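I have had curly hair for all of my life and I have paid for a good haircut maybe three times. So, a small thread about what I learned when I finally changed my salon. Long one, sorry.

1/ For years I went to the place next to the tram stop. It was fast, it was friendly, and they cut my hair wet and combed flat. Then it dried and one side was shorter than the other. I thought this was my hair's fault.

2/ In September a colleague gave me the name of Ermanno Parisi, who works at Flanis. He cuts curls dry, one by one. I had read of this before but I believed it was only a way to ask more money.

3/ It is more money. The first visit was 70, and my old place took 38. I put the two prices here so that you can decide for yourself before you read eleven more posts from me.

4/ He asked me to come with hair washed the day before, no oil, no ponytail, no hairband marks. I came on Friday after work with a very clear hairband mark. He was polite. He sprayed it with water and we waited.
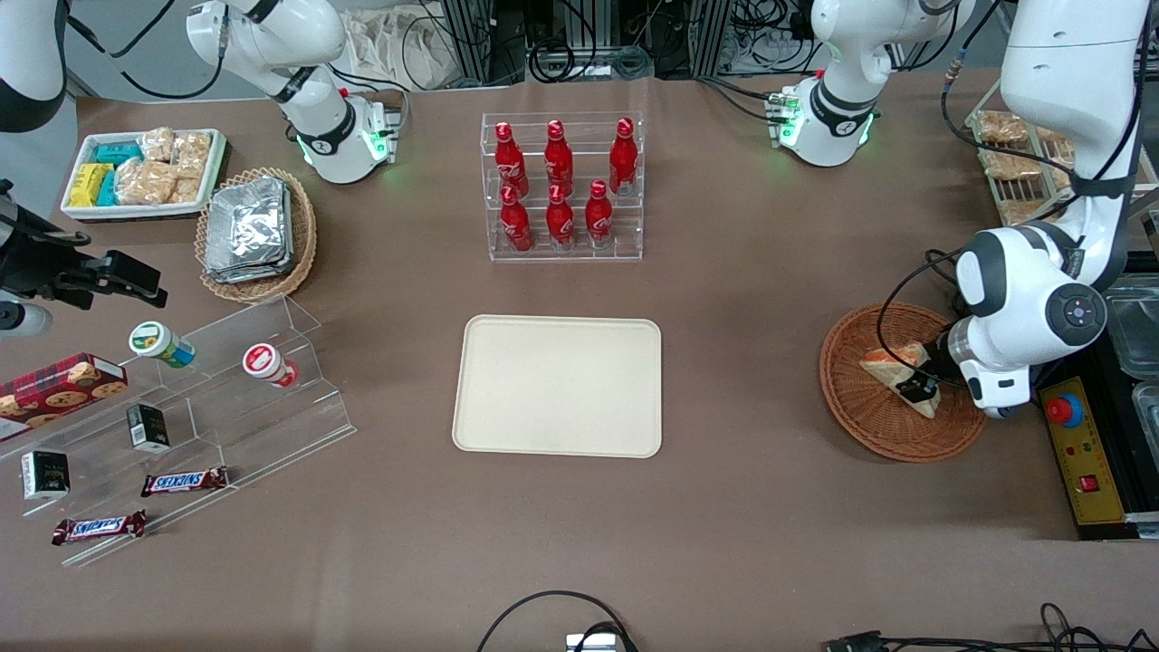 5/ Then questions, for quite a long time. How often do I wash? Do I sleep with a plait? Do I swim? Which side do I carry my bag on? The bag question surprised me, but the strap rubs the same piece of hair every day and he could find the place with his fingers.

6/ The cutting itself is slow. He takes one curl, lets it hang, looks, cuts a little, lets it go. No comb. I was in the chair 155 minutes including the wash at the end. Please bring something to eat if you are a person who gets hungry, I did not and I suffered.

7/ A thing I did wrong: I showed him a photo of a woman with much looser curls than mine. He said he could copy the shape but the length would sit higher on me. I should have looked for a photo with my type of curl. If you search, write your curl type together with "shoulder length" or what you want. The results are much better.

8/ About the fringe. I wanted one, he wanted to wait until the second visit, we discussed, he won. Now I think I am glad, but ask me again in winter. 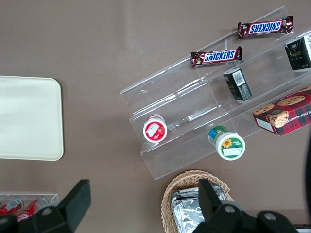

9/ Products. He used a cream from Cemus and over it a gel from Björklund, both on very wet hair. At home I do the cream first, then gel, then I press with an old cotton T-shirt. A normal towel makes my hair angry. I don't say you must buy these two, my sister does the same with a supermarket gel and her hair looks nicer than mine.

10/ How much to use – this I could never understand from videos, because everybody says "a coin" and coins are different in every country. For my shoulder-length hair it is two pumps of cream, one for each side, and then the same amount of gel. When it dries it feels hard like dry pasta. You leave it. Then you scrunch and it becomes soft.

11/ Drying: I use the diffuser on low heat, head to the side, and I try to not touch. Before, I touched all the time. If you have a hairdryer without a diffuser, the cheap silicone ones that fit over the end are fine. Mine is from Skullico and it falls off sometimes, but it works.

12/ Second visit was shorter and cost 63, as it was only shape and fringe (yes, I got the fringe). He says every four months is enough for me. With the tram stop place I went every six weeks, because the shape was gone so quickly. So in one year the difference in money is smaller than I feared. I will let somebody better in mathematics do the sum.

13/ Small warning for those who want to try a dry cut somewhere else: ask on the telephone if the person does it often. Some salons write "curly cut" on the website and then they wash you and take the comb, same as before. You can say no at this moment. I never could, I am too shy, so I ask before.
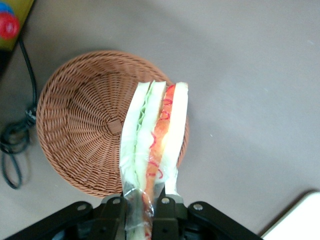
Sandwich over the basket.

14/ Some people asked in the comments about children. My nephew is six and has the same hair. Ermanno cuts him too, but in a much shorter appointment and with a cartoon on. Only the ends, and the neck. For him we use no gel, only a bit of the cream after the bath.

15/ And for the person who asked if I still go to say hello at the tram stop place: yes, my husband has his hair cut there. He has straight hair and they do it very well.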